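What we spent, what we didn't, and what I'd order first

I said in the last post that I would write up the money side of the laundry project once the second round of orders had gone in. They went in this week, so this is that post. It is long and mostly about invoices.

For anyone new: there are two of us, me and Dagim Ambaye, and we are trying to get an arm to sort household washing well enough to be worth showing to somebody. We are not a company. The money is a small grant plus what we had put aside, and the total for this stage was 4,000 pounds. By the end of the first month we had already spent 2,709 of it, and neither of us could have told you exactly what on without looking it up.

Most of it went on the arm. We bought a used one through Pirzada, who deal in ex-factory equipment, and I have no complaints about them. It came on a pallet with its controller and one cable missing. They posted the cable. What I had failed to budget for was everything between the arm and the floor: a steel base plate, the bolts, a second person with a van, and an isolator switch fitted properly by an electrician. If you are pricing up a second-hand arm, ring the electrician before you ring the dealer. Ours had a six-week wait.

The other big item was data collection. We had meant to do all of it on the arm, and we now do nearly all of it by hand, with handheld grippers and a camera on each one. Dagim argued for this from the start and I argued against, on the grounds that we already owned an arm. He was right. You can pick up and put down a lot of washing by hand in an evening, and you can do it at the kitchen table or on a bathroom floor, where there would never be space for the base plate.

We looked at two suppliers for the gripper parts. Tresitz sell a finished unit, nicely made, and two of them would have swallowed 1,000 pounds with the camera mounts. Gukura sell the fingers and the handle as parts and leave you to do the rest. We went with Gukura and lost a weekend to assembly. I would make the same choice again, but I would order spare fingers in the first parcel. We paid postage three times in October for things that would have fitted in one box.

Storage was the cost I got most wrong. Video fills discs quickly, and you want two copies. I had put down a single drive in the budget. We have since bought another, and the next stage has its own line for it. Labelling was the opposite: I set money aside for Estoseo, who run an annotation service, and in the end Zlata Tymoshchuk offered to go through the recordings with us in exchange for using them in her own coursework. That money went back in the pot and paid for the drive.

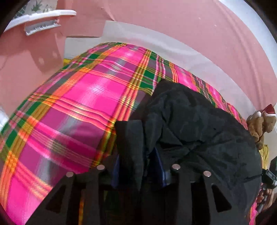 The props line in the budget is the one people ask about, probably because it looks like a joke next to the arm. It covers clothes, tubs and bits and pieces, and I set it far too low. I had assumed we would use our own washing, and plain cotton T-shirts soon stop teaching you anything. What you want is a heap with some variety in it, like the pink tub with the bright plaid, the black garment crumpled over the top of it and the little bear in the Santa hat at the side. A dark thing lying on a loud check is a useful case for us, and a soft toy is a fair test of whether the sorter can leave alone something that isn't clothing. Charity shops are the place to buy all this. Go with a list of fabrics and colours, or you will come home with jumpers.

For the next stage I have split the budget differently. The arm gets a small amount for maintenance and nothing else. Handheld parts, storage and props each get their own line, and there is a reserve that we have agreed not to touch without both of us saying yes — in writing, after the business with the second tripod.

Still undecided is whether to buy a proper depth camera or carry on with what we have. Dagim wants to wait until Zlata has finished her first batch of labels, and I would like to get the order in before the prices go up again. We are meeting on it next week. If anybody has one sitting in a drawer and would lend it to us for a month, please leave a comment or use the contact page.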